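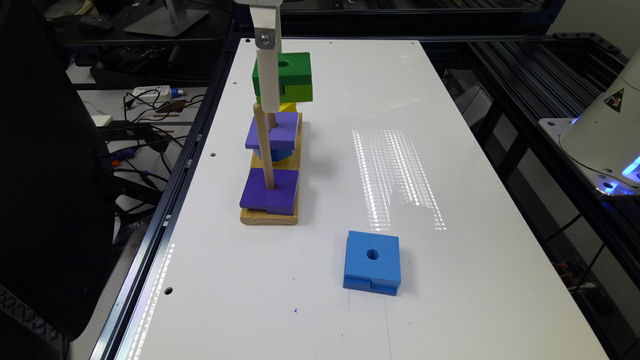

Steckspiel mit Klötzen in Grün, Lila und Blau

2023-02-26

Der Februar ist fast rum, und ich habe in diesem Monat nichts Neues gekauft. Lebensmittel, Zahnpasta und Fahrkarten waren ausgenommen, dazu Medikamente. Alles andere musste gebraucht, geliehen oder geschenkt sein.

Angefangen hat es mit den Kontoauszügen. Ich mache im Januar immer die Steuer, und dabei habe ich die Onlinebestellungen des letzten Jahres zusammengerechnet. Es waren 1196 Euro für Dinge, von denen ich die Hälfte ohne die Rechnung nicht mehr hätte nennen können. Eine zweite Knoblauchpresse war dabei. Ein Reisekissen auch, und gereist bin ich letztes Jahr mit dem Auto.

Die erste Woche war leicht, da fehlte mir nichts. In der zweiten ging der Wasserkocher kaputt, ein Husano, den ich noch aus der alten Wohnung hatte. Der Schalter rastete nicht mehr ein. Normalerweise hätte ich am selben Abend einen neuen bestellt. Stattdessen habe ich ein paar Tage lang Teewasser im Topf gekocht und dann bei Šimko gefragt. Das ist der Gebrauchtladen hinter dem Bahnhof, vorne Geschirr und Lampen, hinten Möbel, und auf dem Regal neben der Kasse stehen die Elektrogeräte. Wasserkocher hatten sie gerade keinen. Ich solle nächste Woche wiederkommen.

Bin ich dann auch, und da stand einer. Etwas verkalkt, sonst in Ordnung. Essigwasser durchlaufen lassen, zweimal nachgespült, fertig.
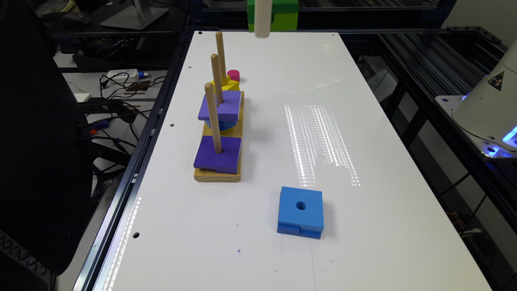
Drei Stäbe hintereinander, vorne ein lila Klotz

Schwieriger waren Geschenke. Im Februar haben bei uns drei Leute Geburtstag, zwei davon unter sechs. Für Kinder kaufe ich inzwischen sowieso lieber gebraucht, vor allem Holzsachen, die halten das aus. Man muss nur nachsehen, ob alle Teile da sind und ob etwas splittert. Puzzles kaufe ich gebraucht nicht mehr, da fehlt am Ende doch immer ein Stück vom Himmel. Bücher gehen gut, Knete natürlich nicht.

Mein Freund Matúš Skála hat einen Gutschein für ein Abendessen bekommen. Den habe ich letzte Woche eingelöst: Linsen, Spätzle, Apfelkuchen. Er fand das besser als die Flasche Wein vom letzten Jahr. Die habe er übrigens weiterverschenkt.

Einmal bin ich fast schwach geworden. Von Follemdale kam ein Newsletter mit einem Pullover, dunkelgrau, von 89 auf 30 Euro heruntergesetzt. Ich hatte ihn schon im Warenkorb. Dann habe ich in den Schrank geschaut, dort liegen zwei graue Pullover. Den Newsletter habe ich danach abbestellt, und die anderen gleich mit. Das hätte ich am ersten Tag machen sollen.

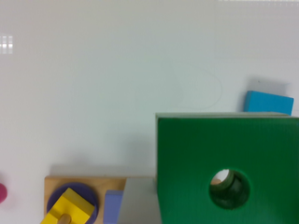

Was ich unterschätzt habe, ist die Zeit. Gebraucht kaufen dauert. Man schreibt jemandem, der antwortet zwei Tage nicht, dann ist das Teil weg. Für eine Schreibtischlampe habe ich vier Anzeigen angeschrieben und keine bekommen. Ich sitze jetzt abends eben am Küchentisch, da ist das Licht ohnehin besser.

Mio Sugiyama hatte mir vorher geraten, eine Liste zu führen: alles aufschreiben, was ich kaufen will, und am Monatsende nachlesen. Auf meiner stehen unter anderem ein Messerblock, Wanderstöcke, eine Hülle fürs Tablet und neue Kissenbezüge. Die Kissenbezüge will ich immer noch. Bei den Wanderstöcken warte ich den Frühling ab und leihe mir vorher die von meiner Schwester.

Im März mache ich mit der Liste weiter, aber ohne Verbot. Als Erstes brauche ich Socken.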